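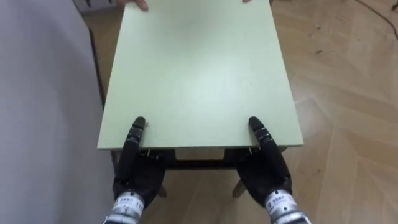
Startseite Über uns Häuser Raumbuchung Karriere Kontakt

Diese Website verwendet Cookies. Mit der weiteren Nutzung erklären Sie sich mit der Verwendung technisch notwendiger Cookies einverstanden. Einstellungen Akzeptieren

7. März 2025 | Bildungszentrum Stanurgate, Personalstelle

Mitarbeiterin/Mitarbeiter (m/w/d) für Möblierung und Raumvorbereitung

Das Bildungszentrum Stanurgate ist eine gemeinnützige Einrichtung der Erwachsenenbildung mit Hauptsitz in Kaltden. Zum Zentrum gehören das Haupthaus, das Haus Salinas und das Möbellager Dekow. In den beiden Häusern stehen 115 Kurs-, Arbeits- und Besprechungsräume zur Verfügung, die im Tagesverlauf teils mehrfach neu eingerichtet werden.

Für den Bereich Innere Dienste suchen wir zum nächstmöglichen Zeitpunkt Verstärkung. Zu besetzen sind zwei Stellen in Vollzeit. Die Stellen sind grundsätzlich auch für Teilzeitkräfte geeignet, sofern die Abdeckung der Früh- und Spätschicht gewährleistet ist. Die Beschäftigung ist zunächst auf zwei Jahre befristet, eine anschließende Übernahme in ein unbefristetes Arbeitsverhältnis wird angestrebt.

Ihre Aufgaben

- Auf- und Umbau der Räume nach Belegungsplan, insbesondere Stellen von Tischreihen, Gruppentischen und Einzelarbeitsplätzen
- Tragen und Umsetzen von Tischen zu zweit, innerhalb eines Raumes und zwischen benachbarten Räumen
- Transport von Möbeln zwischen dem Haus Salinas und dem Lager Dekow
- Montage und Demontage von Tischgestellen, Nachziehen von Schrauben, Austausch von Gleitern
- Sichtkontrolle der Tischplatten und Kanten, Aussonderung beschädigter Stücke
- Pflege der Bestandsliste sowie Meldung von Mängeln an Böden, Türen und Wänden
- Mitwirkung bei der jährlichen Inventur im Dezember

Zum Arbeitsumfeld

Ein großer Teil der Räume ist mit kleinen rechteckigen Tischen ausgestattet. Sie haben eine hellgrüne Platte und schwarze Metallbeine und werden je nach Veranstaltung einzeln oder im Verbund gestellt. In den Räumen mit Holzboden dürfen die Tische nicht geschoben werden. Sie sind an beiden Seiten anzuheben, zu tragen und gleichzeitig abzusetzen. Wir legen deshalb Wert darauf, dass sich die Tragenden vor dem Anheben über Weg, Drehrichtung und Standplatz verständigen und dass die Plattenkante mit beiden Händen sicher gefasst wird.

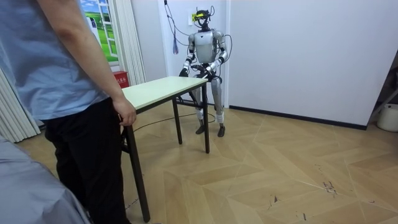
Vor dem Umsetzen eines Tisches ist zu prüfen, ob die Platte vollständig abgeräumt ist und ob der Laufweg frei von Kabeln, Taschen und Textilien ist. Schräg abgestellte Tische werden anhand des im Raum ausgehängten Stellplans ausgerichtet. Die Arbeiten finden überwiegend vor Kursbeginn und in den Pausen statt, gelegentlich auch während laufender Veranstaltungen im Nebenraum. Ein ruhiges und rücksichtsvolles Vorgehen wird vorausgesetzt.

Ihr Profil

- Abgeschlossene Berufsausbildung, vorzugsweise in einem handwerklichen Beruf oder in der Möbel- und Umzugslogistik; Bewerbungen mit vergleichbarer praktischer Erfahrung werden gleichermaßen berücksichtigt
- Körperliche Eignung für regelmäßiges Heben und Tragen
- Sicherer Umgang mit einfachem Handwerkszeug
- Bereitschaft zum Schichtdienst
- Deutschkenntnisse, die das Lesen von Belegungs- und Stellplänen sowie die Absprache im Team ermöglichen
- Führerschein der Klasse B ist von Vorteil, jedoch keine Voraussetzung

Wir bieten

- Vergütung nach Haustarif mit Schichtzulage und Jahressonderzahlung
- Strukturierte Einarbeitung durch die Kolleginnen und Kollegen im Haus Salinas einschließlich Unterweisung zum rückenschonenden Tragen
- Arbeitskleidung, Sicherheitsschuhe und Handschuhe
- Kostenfreie Teilnahme an Kursen des Zentrums, soweit Plätze verfügbar sind
- Zuschuss zum Nahverkehrsticket
- Betriebliche Altersvorsorge

Die Gleichstellung aller Beschäftigten ist uns ein Anliegen. Schwerbehinderte und ihnen gleichgestellte Bewerberinnen und Bewerber werden bei gleicher Eignung bevorzugt berücksichtigt. Über die körperlichen Anforderungen der Stelle geben wir vorab gerne Auskunft.

Bewerbung

Bitte richten Sie Ihre Bewerbung mit Lebenslauf und Nachweisen unter Angabe der Kennziffer 399 innerhalb von vier Wochen nach Veröffentlichung an die Personalstelle des Bildungszentrums Stanurgate in Kaltden. Ein Anschreiben ist nicht erforderlich. Unterlagen in Papierform werden nicht zurückgesandt, wir bitten daher um Einreichung von Kopien ohne Mappen.

Geeignete Bewerberinnen und Bewerber laden wir zu einem Gespräch mit anschließender Arbeitsprobe ein. Dabei wird gemeinsam mit einem Mitglied des Teams ein Raum nach Stellplan eingerichtet. Bitte bringen Sie hierfür festes Schuhwerk mit. Fahrtkosten können nicht erstattet werden.

Mit der Bewerbung willigen Sie in die Verarbeitung Ihrer Daten zum Zweck des Auswahlverfahrens ein. Nach Abschluss des Verfahrens werden die Unterlagen unter Beachtung der gesetzlichen Fristen vernichtet.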